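### 4.2 Grasping See-Through Cups

I'll admit I thought this would be the easy section to write. We'd already gotten decent results on opaque dishes, and a cup is a cup, right? Well, no. Our depth sensor pretty much gives up on clear plastic and glass, so for this part of the study I dropped depth completely and let the Inero policy work from color images alone (one fixed view plus the wrist views).

The wrist views are where things get messy, and also where I had the most fun. Colored tumblers throw tinted light on whatever is next to them, and one rim seen through another can look like a whole extra edge.

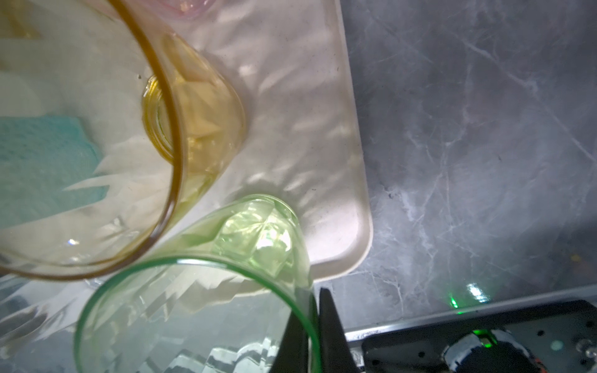

My first fix was to crop everything tightly to the fingertips, and that was a mistake. The policy lost track of the tray and started closing on reflections in the countertop! Going back to the full wrist image helped a lot, and so did adding the Chang contact loss, which asks the network to guess whether both fingers are touching the same wall. I kept its weight the same for both arms.

For the two-arm trials we used the Kandon cell, with the cups spread over the marble-patterned top and a tray in front (Figure 4). Each arm picks its own next cup, and a simple rule makes one wait if their paths would cross. I know, a learned scheduler would be fancier. We tried one on a Friday and went back to the rule by dinner.

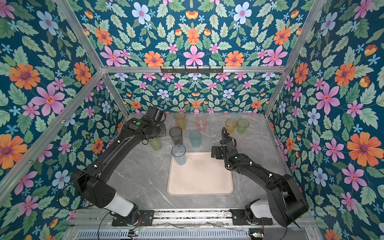
*Figure 4. Both arms over the cups and the pink tray. Photo credit: Grernwood Manipulation Lab.*

We ran nine layouts with five trials each, and I moved the cups by hand between trials. A trial counted only if every cup ended up upright on the tray, so one tipped cup sank the whole thing (harsh, but easy to score). Smoky colors gave us much less trouble than pale ones. The clear cups were the worst of the bunch, mostly when they stood right in front of another cup, and I still don't have a good answer for those. Section 5 gets into the failed grasps one layout at a time.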